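The owner of Gikia was already cutting onions when I came in through the kitchen door in Flamorcombe, and she did not stop for the interview. The restaurant opens again on Saturday, after 14 weeks, with a shorter menu and a new floor.

"I don't want to call it a new restaurant," she told me. "The customers know the soup. If I change the soup, they will go to Prekcombe, and they are right."

The old menu had 22 main dishes. Now there are 14, and most of them come from the grill. I asked if this was a question of money. Partly, she answered. Lamb has become expensive, and the kitchen has only three cooks, one of them still learning. "With the long menu we were always throwing something away. Every Monday I looked in the bin and I felt ashamed."

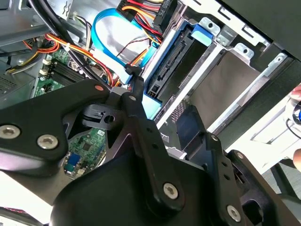
She is more careful when the conversation comes to prices. The lunch plate will cost a little more than before, but bread and pickles stay free. She worked on the numbers for many evenings with her brother, who also runs Dagdag, the small bakery two streets away. The bread for Gikia will come from his oven every morning at six.

"He charges me like a stranger," she said, and laughed. "But it is good bread."

The dining room has lost four tables. In their place there is a long bench by the window, for people who eat alone or wait for a takeaway. She had seen this in a railway café when she was young and always wanted to have it – her husband was against it until the carpenter had finished.

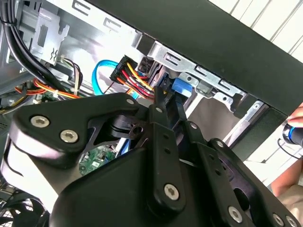 About the competition she speaks without anger. Two places have opened in Prekcombe since spring, both with delivery. Gikia will not deliver for now. "Fried aubergine in a box, after twenty minutes? No. I tried it at home and I could not finish it."

For the first evening she has ordered 800 flatbreads, and her brother thinks it is too many.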